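Stestoren Shore Pole: a wind gauge for people who already know it's windy
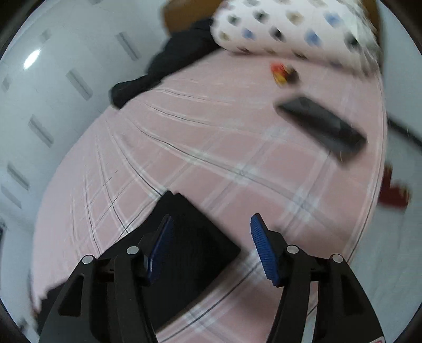 TRARDALE, August 29, 2023

Every surfer in Trardale owns a wind gauge. It's a wet finger, it comes free with the hand, and it has a long record of telling people the wind is lighter than it is. The Stestoren Shore Pole is for the ones who have been wrong at dawn often enough to spend money on it.

It's a fixed mast with a cup anemometer and a vane on top, and it sends wind speed, gusts and direction to your phone. You put it where you have a clear line to the water, you go back to bed, and in the morning you look at a number before you look for your wetsuit. If the number is bad you stay where you are. Most of our customers tell us this is the feature they use.

What it does

Reads average wind and peak gust every 2 minutes, day and night. Direction is given on a compass with 16 points, so you can argue about whether a north-northwest wind counts as cross-shore with at least one fact on the table. You can set an alert for the conditions you like. You can also set it for conditions that never happen at your beach, and many do.

There's no wave forecast. We get asked a lot. The pole knows about wind and stops there. Swell you will have to look up somewhere else or go and stand in front of like everybody used to.

What it's made of

The cups and vane turn on sealed bearings. The mast is marine aluminum in three sections, and the fittings are stainless, which at the beach means it rusts later. Rinse the moving parts with fresh water once a month. Teófilo Salazar, who builds the heads in our shop at Udach, would like you to do it every week, and he would also like you to stop using cooking oil on the bearings. You know who you are.

Power comes from a small solar panel and a battery that will carry it through more than 2,000 readings without sun. In November that gets tested.

Where to put it

High, and away from the house. A pole screwed to a porch rail measures the porch. Fences, hedges and parked vans all make the wind look kinder than it is, and then you paddle out. If you rent, ask first. If your neighbor thinks it's a TV antenna, we'd leave it at that.

The mast needs three guy lines and a ground plate, all included. Two people can put it up in an afternoon. One person can too, but the language gets worse.

Price and ordering

The complete kit is $1,550. That's a lot of wet fingers. Surf clubs ordering for a shared beach can have the readings sent to every member at no extra charge, and the arguments can then be held by text message.

Replacement cups, vanes and guy lines are kept in stock. Gulls sit on the vane. We sell a spike for that, called the Huamán after the beach where we gave up and designed one, and the gulls there now sit next to it.

Orders and questions go to Nayeli Alvarado at the Trardale counter. She surfs before work, so if the wind is offshore, try after ten.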